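Notes from the cell: the fingers are finally straight

Last time I promised an update on the gripper cell, and then I went quiet for ages, so sorry to everyone who asked. The short version is that it's running again and I'm much happier with it. The long version follows, so put the kettle on.

You may remember that the Condel arm had started closing slightly off to one side. Only a touch, but enough that long thin parts got nudged before they were gripped, and by the end of a batch we were getting a stop every few minutes. I blamed the camera first (I always blame the camera), and Maricel Agbayani very patiently let me recalibrate it twice before suggesting we look at the fingers themselves. She was right. One of the two screws on the left finger had backed out by nearly a full turn, and the pad behind it had worn into a wedge.

So, new pads on both sides. Please don't ever change just the one! We did that in the spring and spent the next fortnight chasing an offset we'd made ourselves. Clean the seat with a dry cloth, fit the pads, nip up the screws by hand, close the gripper on the setting gauge, and only then do the final tightening. If you tighten first and close afterwards the fingers settle wherever they like. Ubaldo Vitale has written the torque on the inside of the cabinet door, because the sheet from Stener went missing again.

After that we did the bit I like best, which is going back through the moves in the simulator before letting the real arm near anything. The cell model was set up by Charoen Wiriya and it shows you the view from down at the gripper, fisheye and all, so you can check the part sits in the gap before you commit to a close. I ran the approach over and over, shifting the target a hair each time, until I was sick of the sight of orange.

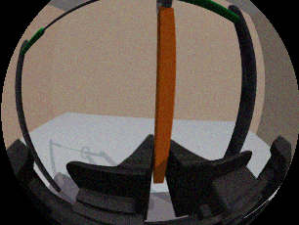 The simulator's view along the gripper, with the orange bar between the two fingers.

I'd really encourage everyone on the rota to have a go at this. The picture is grainy and the wide lens bends things, so don't trust a straight edge by eye. Use the position readout for that. What the view is good for is the gap: if one finger is obviously nearer the part than the other, stop there and sort it out, and don't let the gripper drag the part into line. It'll do it quite happily, and that's how you end up with worn pads.

We also found the tool offset in the model was still the one from the old fingers. No idea how long that's been wrong. It's saved now under a new name, Fliltska, which was Charoen's choice and he won't explain it. If you load anything else, you'll get the old numbers, so do check before you press go. I've asked Saoirse Ó Dubhghaill to move the old files off the shared drive once everyone has had a chance to grab their own waypoints.

Then back to the real thing. We did 20 slow cycles with no part, then a tray of scrap, then a proper run overnight. I came in just after seven with my coat still on to read the counter: 1,437 picks and 4 stops, and two of those were an empty tray. I did a small dance. The Madigan feeder got blamed for the other two, and I think fairly, as the trays had crept up against the end stop. That's the next job.

A few bits of housekeeping while I'm here. Pads are now due a look every 4,000 picks, so write the counter reading in the book when you change them, even if you're in a hurry. The setting gauge lives in the top drawer and not in anybody's pocket (you know who you are). Spare screws are in the tub marked M4, and we're down to the last few, so shout if you take one and I'll put an order in.

If you'd like to be shown the pad change, I'm doing another one in December and there's room for a couple of you to watch. Drop me a line, or catch me by the cell.

Nkechi Akande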